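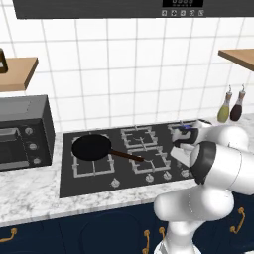 Anum Durrani wrote in to ask why her bank feed in Perkel shows a closing balance that matches the statement while the reconciliation screen still reports a difference. The two figures come from different places. The feed balance is sent by the bank. The reconciliation difference is worked out from entries posted to the ledger, and an imported line is not posted until it has been matched or coded.

The steps below apply to Perkel desktop, version 7, with the Junodari bank feed add-on installed. You need a user role with posting rights.

Before you start

Back up the company file. Ask other users to log out, or switch the file to single-user mode under File > Access. Have the bank statement on hand.

Step 1. Check the opening balance

Go to Banking > Reconcile and select the account. Compare the opening balance with the first line of the statement. If they differ, a transaction in a closed period was changed or deleted. Run the Reconciliation Changes report, filter by account, and restore the entry before going any further. Do not post an adjustment to force the opening balance.

Step 2. List unposted feed lines

Go to Banking > Feed > Pending. Set the date filter to the statement period and clear the "Hide suggested" box, which is checked by default. Suggested matches are not posted until you accept them. In Anum's file the total of the pending lines was 2,893.00, equal to the difference on her reconciliation screen.

Step 3. Match or code each line

Select a line and press Match. Perkel looks for ledger entries with the same amount dated within the match window (Settings > Feed > Match window). If an entry is found, check the payee and press Accept. If none is found, press Code and enter the account and tax code.

For a deposit that covers several customer receipts, use Group Match. Check the receipts until Remaining shows 0.00, then accept.

Step 4. Remove duplicates

Lines imported twice carry the same bank reference. Sort by the Reference column, select the extra line and choose Exclude. Excluded lines stay in the feed history and can be brought back. Deleted lines cannot.

The list loads 200 lines at a time. Scroll to the end before sorting, or duplicates on later pages will be missed.

Step 5. Reconcile

Return to Banking > Reconcile, enter the statement date and closing balance, and tick off the entries. Finish becomes active when the difference is 0.00.

If a difference remains

Divide it by 2 and search the ledger for that amount. A hit often means a payment was entered as a receipt, or the reverse. Also check for entries dated after the statement date, which are hidden unless "Show later entries" is on.

Files converted from Jondine may hold transfers with only one side posted. Open the transfer, select the missing account and save it again.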